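Sasum is the stage name of a character actor who has worked in television for 16 seasons and has never given out a birth name. The interview took place on the set of the legal drama Stetesgate, between camera setups, and was kept to the subject of work.

The first role was a court clerk in Plerdale, booked in February of the show's second season. It was written as one line. "I had eleven words," the actor said. "They were cut to four on the day. Then the clerk came back the week after, and they forgot to write me out."

The clerk stayed for 141 episodes. Asked how a part that size is prepared, Sasum described a card system. Each script gets one card, with the scene numbers on the front and the props on the back. "Continuity keeps better notes than I do, but they're not in my pocket. If I held the folder in my left hand in the wide shot, I need to know that before the close-up."

Voice work pays for the gaps. The Grewal audiobooks were recorded in a closet at home, at 2,000 words a session - more than that and the pitch starts to drop. Retakes are logged by page and done the next morning, when the voice matches the first pages again.

Sasum does not use a publicist and answers fan mail in batches of 100. Casting tapes are sent without music or titles. "Slate, two sizes, done. They watch 400 of those for a part like mine."
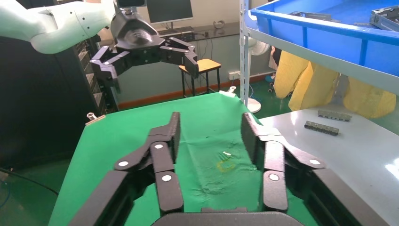

According to one of the Stetesgate directors, the cards have been right more often than the script notes, and two scenes last season were matched from them alone.

The actor was less sure of that. "One scene. The other one I had wrong, and they used the take anyway." The new season starts on 20th June, with Sasum in the first three episodes as a bail officer. The contract has an option for more.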